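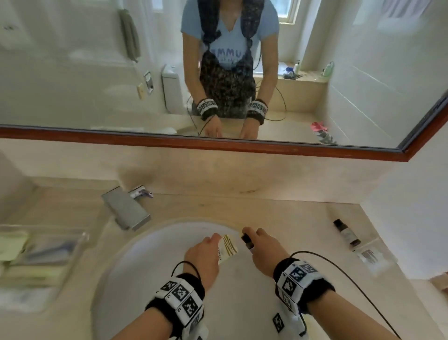

洗面台で、小袋と小瓶を手に

Cirnivicoの編集部は、駅から歩いて坂を上りきった先、歯科医院の上の階にある。看板はない。暮らしまわりの記事を出しているウェブ媒体で、月間の読者数がこの7月、ついに社内の予想表からはみ出した。表を作った編集長に感想を聞くと、「列を足しました」とだけ返ってきた。

もともとは、ホテル予約サイトTresentの片隅で更新されていたコラム欄である。独立したのは2年前。当時の記事は148本、そのうち歯みがきの話が妙に多かった。「旅先の話を書けと言われていたんですが、書き手が誰も旅に出ないんです。予算がないので。そうなると、家の洗面所のことを書くしかない」

ところが、その洗面所ものがいちばん読まれた。歯ブラシをいつ替えるか、試供品をいつまで取っておくか。絶景の特集は、公開から一週間で親戚しか読まなくなったという。「親戚は律儀ですよ。感想は来ませんけど」

伸びた理由を尋ねると、編集長はしばらく天井を見てから、配信の時間を変えたことを挙げた。朝の七時に出していたのを、夜の十一時に移した。会議で決めたわけではなく、担当者が朝起きられなかったのが始まりだそうだ。「翌月の資料には『生活動線に沿った配信設計』と書きました。広告主には大変評判がよかった」

その広告主との付き合いも、昔とは違う。以前は画面の四隅すべてに広告が出ていて、本文は真ん中で肩をすぼめていた。いまは記事の下に一枠だけ。売り上げは落ちなかったのかと聞くと、「落ちました」と即答だった。「三か月は見事に落ちて、そのあと戻りました。戻るまでの間、お茶が出がらしになりました。文字どおりの意味です」

動画にも手を出している。昨年立ち上げた動画部門Virnaは、いまのところ部員2人。短い動画を週に何本か出し、記事より先に動画から入ってくる読者も増えた。ただし音声なしで見る人がほとんどで、凝って録った環境音は誰の耳にも届いていないらしい。「担当が水の音にこだわる人間で、蛇口ごとに違うと言うんです。私には全部同じに聞こえます。本人には言っていません」

海外向けの版は、翻訳会社Lytvynenkoと組んで春に始めた。最初に訳したのは、風呂の残り湯をめぐる長い記事だった。先方から届いた質問は171件。「記事より質問のほうが長かった。そもそもなぜ湯を残すのか、というところから説明しました。おかげで日本語版も直しましたよ。自分たちもよく分かっていなかったので」

次の目標を聞いた。こういう取材では大きな数字が出てくるのが常だが、編集長は机の付箋をめくりながら、検索窓を直したいと言った。いまは「タオル」と入れると、なぜかお歳暮の記事が先頭に来る。直そうとした技術担当は途中で別の不具合を見つけ、そちらにかかりきりになっている。

「読者が増えると、苦情もきちんと増えるんですね。割合としては変わらないと説明されましたが、読むのは私ですから、割合では読めません」

帰り際、独立当初のコラムはまだ読めるのかと聞いてみた。全部残してあるという。ただし検索では出てこないので、最初のページまで順に戻ってほしいとのことだった。

（取材・文　編集部　18/9/2）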